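Erholm Stand Mixer: Owner's Guide
Section 3. Setting up and your first batch of pancake batter

Welcome to the fun part! Once the mixer is on the bench and plugged in, you are only a few minutes away from batter. Please read section 2 (Fitting the bowl) first if you haven't already.

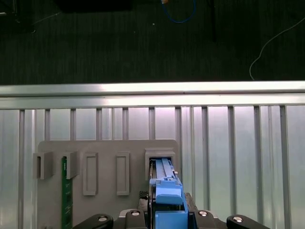
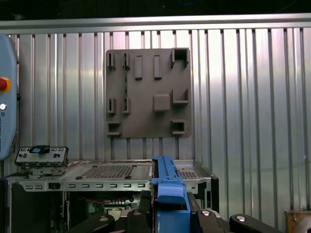

Floor with cables (first picture); ribbed metal wall and mounted plate (second picture).

3.1 Before you start

1. Wash the bowl, the whisk and the flat beater in warm soapy water and dry them well.
2. Stand the mixer on a flat, dry bench with the speed dial at the front.
3. Turn the dial to 0, then plug in.
4. Tilt the head back until it clicks, push the flat beater up onto the shaft and give it a quarter turn.

CAUTION: Always unplug the mixer before you change the beater or whisk.

3.2 Basic batter

You'll need 200 g plain flour, 400 mL milk, two eggs, a spoonful of sugar, two teaspoons of baking powder and a pinch of salt. A mashed banana is a lovely extra.

1. Put the dry ingredients in the bowl and lower the head.
2. Run on speed 1 until the flour and sugar look even in colour.
3. Stop, add the eggs and half the milk, and run on speed 2.
4. Pour in the rest of the milk in a slow stream with the splash guard on.
5. Stop as soon as the batter comes together. A few small lumps are fine (they cook out beautifully, we promise!).
6. Rest the batter for 20 minutes in the fridge.

NOTE: If you have the Caruso small bowl, halve everything. The full batch will climb the sides.

NOTE: Bukemar whisks from the older range fit this shaft too, but keep them at speed 4 or below.

3.3 Whipping cream to go on top

Swap to the whisk and start low. Move up to speed 5 once the cream starts to thicken and stay close by, it goes from soft to stiff very quickly. Cold cream and a cold bowl make a huge difference.

CAUTION: Keep fingers, spatulas and sleeves out of the bowl while the dial is at any setting other than 0.

3.4 If something isn't right

Beater touches the bottom of the bowl: turn the height screw a little to the left and try again.
Flour stays in the centre: the beater is sitting too high. Turn the screw to the right.
Mixer stops by itself: set the dial to 0, unplug, let it cool, then restart with a smaller batch.

Spare beaters are listed under part 474 in the Derville catalogue.

Recipes tested by Wenceslao Becerra. Guide revised 4 Aug 2021.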